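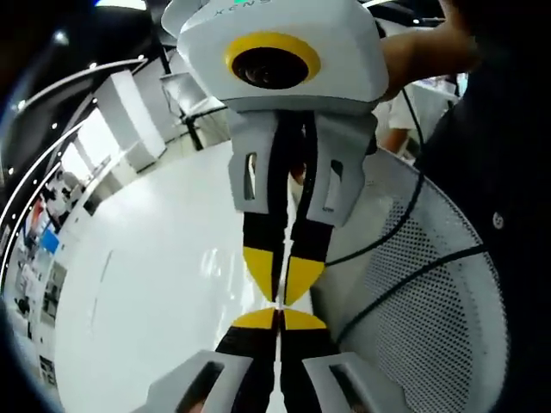
Week 2 notes: When the Job Becomes Showing the Robot

Automation and the Workplace, Marlina Tjoa
2024-09-16

Okay, these are my notes from today, cleaned up a little (a little!). If you missed class, read these first and then the Hakthorpe chapter. Bring your marked-up copy next time.

We started with the question I left you with: who teaches a machine to do a job? Most of you said engineers. Fair enough, but more and more of that teaching is done by people holding a gripper in their own hand and doing the task with it, over and over, while it records. White housing, black fingers, yellow tips, a cable trailing off behind. You move, it remembers how you moved.

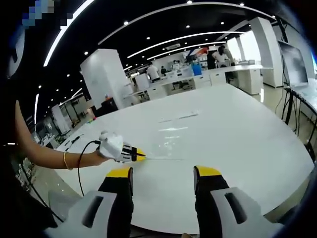
I spent part of April sitting in on this kind of work at Hellar, and what got me was how physical it is. You think "AI job" and picture somebody typing. Well, my wrist was sore by lunch and I was only a guest! Yanti Majimbun has done it for two years and she was very clear with me that it's a craft. She knows how slow is too slow. She knows when she has started rushing. Her shift target was 64 good recordings, and a sloppy one doesn't count toward it.

So hang on to that word "good," we'll need it in Week 4. Who decides? At Hellar it was a reviewer, Sekar Sopacua, who worked in the same room, so people could walk over and argue with him. At Rahman the reviewing was done off site and the reasons came back as a code. Same tool, same task, really different mood on the floor.

Terms to know

Demonstration: one complete run of a task, done by a person and recorded.
Tacit skill: the stuff your hands know and you can't quite put in words (Abdelilah's bread dough story from class is a perfect case, use it).
Deskilling: when a job gets chopped up until the skill drains out of it. 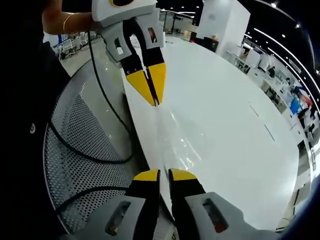

Now, is demonstration work deskilling? We split pretty evenly. Izzati argued that getting two narrow fingertips to do what your whole hand does easily is a new skill, and I lean her way. The other side said fine, but the skill gets copied and the person gets paid once. I don't have a good answer to that. The Uron reading tries to give one, and I'd love for somebody to pick a fight with it.

For next week

Read Uron, sections 1 and 2. Skip the appendix unless you like tables.
Interview one person whose job changed when a machine showed up. Any machine, a self-checkout is fine. Ask what they do more of now and what they miss.
Write it up in 12 sentences or so. Okay, exactly 12, I'm grading these on a Sunday.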